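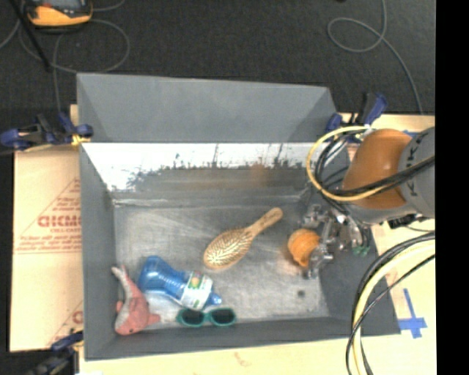 Léonie Pons told us early on that a mixed bin is never really mixed for long, and that by the end of a week the soft things would have found one corner and the hard things another, whatever we did. We wrote this down and thought little of it at the time, but it came back to us again and again while we were going through the notes from Marbridge, and it seems only fair to begin the section with it.

Figure 2. Household and personal items together in a grey-painted bin: a hairbrush, a plush toy, a blue bottle and sunglasses, with a rounded orange object.

4.3 Small belongings that have no shelf of their own

Most of the homes in the Marbridge study had a good place for plates and a good place for coats. What they lacked, and what people talked about at great length once the kettle was on, was a place for the odds and ends that travel about the house: the brush that lives upstairs but is used in the hall, the sunglasses that come in from the garden, the toy that belongs to whichever child saw it last. Of the 3,000 entries in the household diaries, 1,112 mentioned a thing of this kind being looked for, and 452 of those named a hairbrush or a pair of glasses. We had expected keys to come first, and they did not.

The items in Figure 2 are of the everyday sorts that kept turning up in the diaries, and they differ a good deal in how they behave when they share a container. A plush toy gives way and fills whatever gap it is offered. A brush has a long handle and a broad head, so it tends to lie at a slant and take up more of the floor than one would guess from its weight. Sunglasses are the awkward ones. They are light, they slide under things, and our diary keepers were understandably nervous of dropping a full bottle on top of them (one household had lost two pairs that way before December).

Ebere Wike suggested that we should ask people where they would look first, before asking where a thing ought to live, and this turned out to be much the kinder question. Hardly anyone minded answering it. Several diary keepers said they would happily tip everything into one open bin and rummage, provided that bottles were kept to one end and glasses had a case. Others could not bear the rummaging at all and wanted dividers, even quite flimsy ones made from a cereal box. We return to the dividers in the next section, where the two arrangements are compared room by room.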